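Lumell to open second home furnishing studio in Riihimäki this December

Family firm takes over former Norby building and brings 900 new lampshades, bowls and baskets with it

Lumell, the family-run maker of lampshades and other things for the home, is very happy to announce that it will open a second studio and shop in Riihimäki in December, a short and pleasant walk from the railway station. The new place will be in the old Norby building, which many people in the town will remember as a shoe shop, and before that as a bakery with a rather good window.

The shop floor, workroom and small coffee corner together cover 275 square metres, so there will be plenty of room for visitors to wander, sit down, change their minds and wander again. Lumell has signed a long lease with the building's owner, Vondex, and the two have shared the cost of new heating, new windows at the front and a proper ramp at the door.

"We have wanted to come to Riihimäki for years, and every time we drove through we would slow down and look at that corner," said Arvo Peltonen, founder of Lumell. "My wife says I slowed down so often that the drivers behind us must have known the building as well as I did. To have the keys in my pocket at last is a lovely feeling, and I hope people will come in and say hello even if they don't need a lamp."

The opening range takes openwork as its theme, with shades, fruit bowls and baskets that let the light through and throw a bit of pattern on the wall or table. Some 2000 pieces will be in stock on the first morning, and 900 of them are new designs or new colours of old favourites, from soft greys to a good strong yellow.

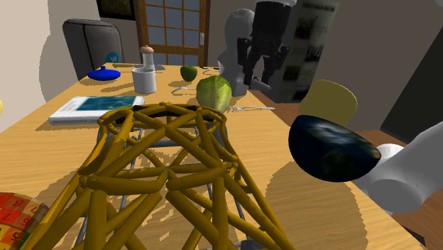 Yellow openwork and its shadow on a light wooden tabletop. Computer-rendered picture.

Kalevi Huttunen, who will run the new studio, has been with Lumell since he left school and has spent most of the autumn painting walls, choosing chairs and tasting more coffee than is probably wise. He will be joined by a team from the town and the villages nearby, and there is still room for one or two more people, part time or full time.

"A lamp is a funny thing to buy, you really do need to see it switched on," said Huttunen. "So we are putting in a dark room at the back where you can try any shade you like with any bulb you like, and stay as long as you want. Bring the children, bring your mother, bring the old lamp base from the attic and we'll see what fits it."

Evening classes in shade making will start after the holidays, and beginners are very welcome. Places can be booked at the counter from opening day onwards.

The doors open at 10 am, with coffee and cinnamon buns for as long as they last. Lumell's first studio will keep its usual hours.

Press enquiries: Kalevi Huttunen, Lumell, Riihimäki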